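Clidby two-arm assembly kit: four months of putting legs on tables
Review by Fanni Veres

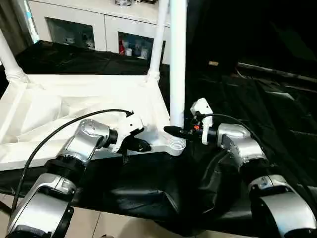

Both arms at the upside-down table, three legs, two of them in their collars.

I bought the Clidby kit in April for our workshop, where we prepare small plastic furniture for rental. We get tables back with the legs taken off, and somebody has to screw them on again before the next customer. It is boring work and hard on the wrists. My colleague Irén Oláh had done it for years and she was the one who asked if a machine could do a part of it.

The kit is two arms with grippers, a controller, the cables, and a license for the software, which is called Plakex. You supply the table to work on, the computer and the patience. We paid for the installation also. I did not get anything for free and the company did not see this text before I published it.

Setting up

The installer from Vörös, the dealer in our region, was with us for one day. Mounting the arms was quick. The calibration was not. You have to bring each gripper to a series of points and confirm every one, and if you make a mistake at the end you begin again from the first point. I did this three times after the installer left, one time because I moved the bench a little while cleaning behind it. Please fix your bench to the floor before you start. The manual says this, but only on a page near the end.

The manual is otherwise good. The English is clear and the drawings are large. I only missed a chapter about cables. On these arms the cables go outside, in a loop from the gripper and back along the arm. If the loop is too short the wrist pulls on it, and if it is too long it can catch on things. I found the right length by trying.

The work itself

Our tables are white plastic, with tube legs that screw into the frame. We put the table upside down on the bench, one arm works from the left and the other from the right. The idea is simple: one gripper keeps the frame steady and the other one turns the leg. You teach the movement by leading the arms with your hands, and Plakex repeats it and corrects it with what the camera sees.

I want to be fair about the teaching. The brochure says a new task takes an afternoon. For us it took almost two weeks, with an hour or two each day. The problem was the start of the thread. A person feels with the fingers when the leg sits straight, and turns it back a little before turning it in. The arm has to be shown this many times, also with bad starts, before it learns to go back. When I began to teach the mistakes as well as the correct movement, the results became much better.

I kept a notebook, because I knew I would not trust my memory. From the first day of real use until I wrote this review the kit has tried 1,531 legs. In 359 cases it stopped and asked for help, or I stopped it. Most of these were in the first weeks. Now I can do other work in the same room, but I would not leave the building.

The legs near the operator's side are easier for it than those at the back. For the back corners the arm must reach over the frame, and the wrist gets close to its limit. If the table is turned a little toward the arm, it goes better.

The surface

Spend some time on what is under the table. On the bare bench our frames moved with every turn of the leg. We use a black cloth now, with enough of it to hang over the edge, and the white plastic is easy for the camera to find against it. A shiny cloth is not the best choice. Ours has some shine, and in the afternoon with the sun from the window I had more stops than in the morning. I would buy a matte one next time.

Grippers

The fingers are black and rather narrow. They are good on the rim of a frame and acceptable on a round tube. On a very smooth leg they can slip, and then the software thinks that the leg has turned when only the finger has turned. There is a wider finger with a soft pad from a company called Saltier, and I have ordered a pair, but they have not arrived, so I can't say anything about them.

Changing a finger needs 5 minutes and a small key. The key is in the box. I lost it in the first week and a normal one from the hardware store fits.

Noise and safety

The arms are quiet, more quiet than our ventilation. They stop when you push against them, and I have tried this with my forearm on purpose. The stop is firm but it does not hurt. Still, with two arms there is a place between them where I don't like to put my hand, and I would have preferred a second stop button on the left side of the bench. The one that comes with the kit has a cable that only reaches to the right side.

Service

I wrote to the support four times. Three answers came on the next day and were useful. The fourth, about an error after an update of Plakex, took nine days, and during this time we went back to the old version. Keep the old version - you can have both on the computer.

The license is free for the first 1,000 hours of work and after that it is paid by the year. This is written in the contract but not on the product page. I think it should be on the product page.

Would I buy it again?

For our tables, yes. Irén is less sure. She is still faster than the two arms together and she likes to remind me. But she does now only the legs that the kit refuses, and her wrist is better than it was in spring. If your shop has many different products and only a few of each, the teaching time will eat what you gain. If you have the same part again and again, ask the dealer for a trial with your own part on the bench, and bring the worst one you have.

21 August 2021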